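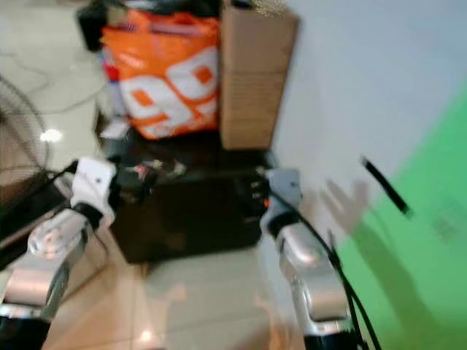

Work area check, two-arm station, Hollville site. The arms took over the pick and hang work on the trial line in December, and this is the first check done with the new list. Staff who used to do the handling now set out parts, clear the area and stop the arms when something is wrong, so most of the items below concern the floor and the surfaces people walk up to. Cables come first: each arm carries its own black cable on the outside, and thinner ones lie in loose curves across the tiles to the left, on the side where people come in. The tall cardboard box beside the orange bag is to be treated as storage and moved out of reach of the arms.

Marks used: OK, FIX, or ASK (needs an answer from the Sirnthorpe office).

1. Floor and walkways

1.1 Floor clean and free of spills: OK
1.2 Cables off the walking route: FIX
Comment: Loose cables on the tiles on the fan side. Use the flat covers from the store room. Tape alone lifted within a week last time.
1.3 Fan clear of the arms and the walkway: FIX
Comment: Move it back toward the wall. Operators asked to keep it, as they now stand in one spot for most of a shift. Agreed.
1.4 Glare from ceiling lights: ASK
Comment: The tiles are glossy and the reflections are strong. Two operators reported tired eyes by the afternoon. Nobody raised this when the work was done by hand, when people moved around more.

2. Peg board

2.1 Board firmly fixed: OK
2.2 Pegs straight and tight: OK
Comment: Check by hand with the arms stopped. Do not rely on looking.
2.3 Black tape on the edges in place: OK
Comment: Replace any strip that starts to curl.
2.4 Paper on the board secured flat: FIX
Comment: The sheet on the right-hand part hangs at an angle. Put it straight or take it down.

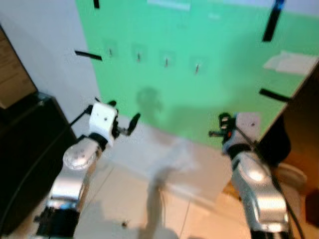

Page last changed: April 9, 2025

2.5 Space in front of the board clear of people while the arms move: ASK
Comment: The rule says to stay 3 feet back. Setting up the pegs means standing closer than that. We need a written stop-and-set step, and the time for it has to be in the shift plan. At present operators feel they are holding up the machine when they ask for a stop.
2.6 Cabinet to the right of the board closed: OK
Comment: Keep the floor in front of it clear as well.

3. Stopping and starting

3.1 Stop button reachable from both sides: OK
3.2 Stop tested at start of shift: OK
3.3 Every operator trained to stop and restart: FIX
Comment: The night crew had 20 minutes with the Kalniņš installer, the day crew a full morning. Book the night crew again.
3.4 Stops written in the log: OK
Comment: The Pludix log shows 288 stops since the trial began. More than 30 were by hand. The log gives no reason for those, so please write one on the paper sheet until the software is changed.

4. Low table

4.1 Only the parts for the current run on top: FIX
Comment: Small pink-and-white pieces are spread out in a loose row, with a crumpled white paper or cloth at the back corner. Clear the scrap before each run.
4.2 Nothing sticking out over the side: FIX
Comment: There is a short dark object on the left side, toward the left gripper. Remove it.
4.3 Bags and boxes behind the table put away: FIX
Comment: Same as the last check. Personal items need a shelf. The lockers were moved when the station was put in and have not been replaced.

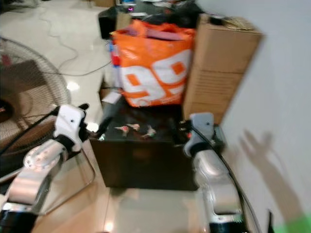 5. People and workload

5.1 Breaks taken on time: OK
5.2 Job sheets match the work being done: FIX
Comment: The sheets still say "packer." The work is now setup, watching and clearing faults, and the pay grade question is with Sirnthorpe.
5.3 Operators rotated off the station: ASK
Comment: The plan says every two hours. In practice one person often stays until lunch. Watching the arms is less tiring for the back and more tiring for the head, according to the day crew.

Items marked FIX are to be closed before the next check. Items marked ASK stay open until an answer is written next to them on the posted copy.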